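Household Surfaces and Their Care
Unit 2: Stone and Tile
Course handout, October 2021

1. Scope of this unit
Students are expected to recognise the common hard surfaces of a home, to choose a suitable cleaner for each, and to advise a client on daily care. Wood and laminate are covered separately.

2. Stone worktops
Granite is hard but slightly porous. Oil and red wine may leave a mark if they are not wiped up promptly. A dark, speckled stone hides crumbs and smears well, and should be checked by hand as well as by eye. Use warm water with a little mild soap, then dry with a soft cloth. Vinegar and lemon juice must be kept away from marble and limestone – both will be dulled by acid.
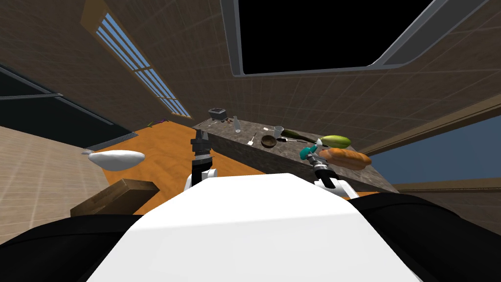 3. Tiled surfaces
The tile itself seldom gives trouble. Most complaints concern the grout, which takes in dirty water and darkens with time. Sweep first, mop with clean water, and change the water often. Where grout is badly stained, apply a paste of bicarbonate of soda, leave it for 15 minutes and brush gently. Sealed grout should be tested with a drop of water before any new sealer is applied.
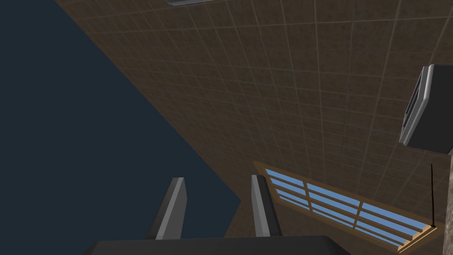
Vimala Pisharody
Course Leader, Household Studies, Vencombe

4. Preparation for the next session
Read the notes on sealers and bring one product label from home. Written answers of some 20 lines are to be handed in to Ji-hoon Shim at the start of the session. Late work will be accepted only by prior agreement.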